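Ticket 41: Hand gripper, left pad, cup station for the open day
Opened by: Drita Dimitrov
Assigned to: Cauã Falcão
Status: waiting for parts
Priority: high

The visitors from Serrano come on 31st March and they will try the hand gripper by themselves at the cup table. In the rehearsal I made 20 picks and lost 7 cups. They turn a little on the left side and then slip out. I cleaned both pads with a damp cloth — no change.

Please check the left pad first. The strip on the inner edge is lifting from the block. The right pad has scuffs and a small notch low down, but I see no strip coming off there. 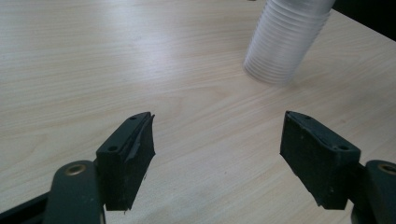
Jaws open at the cup table, left pad with the lifted strip.

Falcão: Thank you, this is clear. Please do not glue the strip, the glue makes the pad hard. I have asked Pitalard for 4 new pads. Until then, can you use the second gripper from Anayeli Ibarra?

Dimitrov: I asked her, and she can lend it only for the morning group. For the afternoon I still need the new pads. Should I change the two sides together, or only the left?

Falcão: Both sides, please. Then repeat the 20 picks and write the result in this ticket.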